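About Fillberg

Boards, pegs and knobs for people who like to work with their hands

We make task boards. If you have never come across one, think of the wooden shape sorter you had as a toddler, then imagine it grew up and got a lot pickier about how well things fit. A flat board, a set of raised plates, a handful of loose parts, and one simple question: can you get every part where it belongs?

Fillberg started on the kitchen table of Perla Ayala, who was teaching an evening class in basic assembly and could not find practice boards she liked. The ones in the catalogs were either made for small children or cost as much as a used car. So she cut her own, badly at first (she still has the one with the crooked holes, and she will show it to you if you visit), and her students kept asking to take them home. Robel Tekleab was one of those students. He now runs our workshop and is much better with a file than Perla ever was, which she is happy to admit!

Today we work out of a former print shop in Dravport, with good north light and a floor that slopes just enough for a dropped peg to find its way under the big cabinet.

What we make

Our best-known board is the Lemma. It is a white board with raised white plates and blue parts, and we have gone through 35 versions of it. White and blue won out because the parts are easy to find on the board and even easier to find on the floor. The pegs are small on purpose – you have to slow down, get your fingertips right around them and come in straight. The knob is everybody's favorite. It has a wide round body with a short post on top, so there are plenty of ways to pick it up, and people argue happily over which one is best.

The Follonach is our larger set, with 80 parts packed in 2 trays. Kaisu Laaksonen designed it over one long winter and we are still finding new ways to use it.

We love printed outlines. A thin ring on a board tells you so much, and a good layout should make sense before you have read a word of the booklet. Nahom Lencho draws all of ours, full size, with a pencil, before anything goes near a computer.

How we work

Every layout gets 40 full run-throughs at our own bench before we send it out. We try it left-handed, right-handed, standing, sitting, and at the end of the day when nobody has any patience left. If a peg sticks, the plate goes back to Robel. Spare parts are free for as long as you own the board, so please write to us when one goes missing – we lose them too.

Ronaldo Talavera answers the mail and the phone. Mornings before 11 are the best time to catch him, and he would love to hear how your board is being used.

Our boards at work

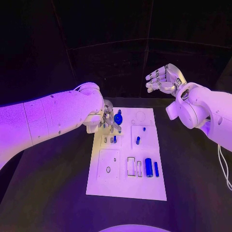
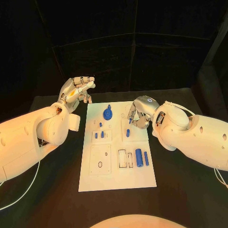
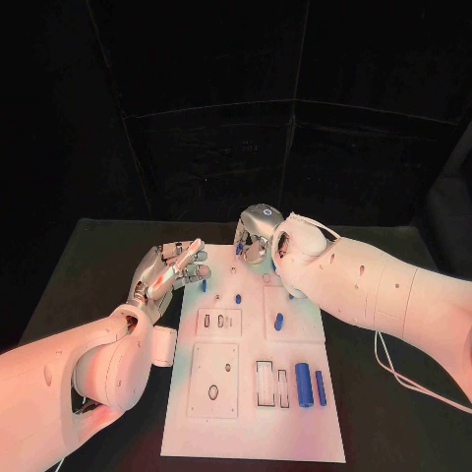
White board, blue parts, and two hands over the table.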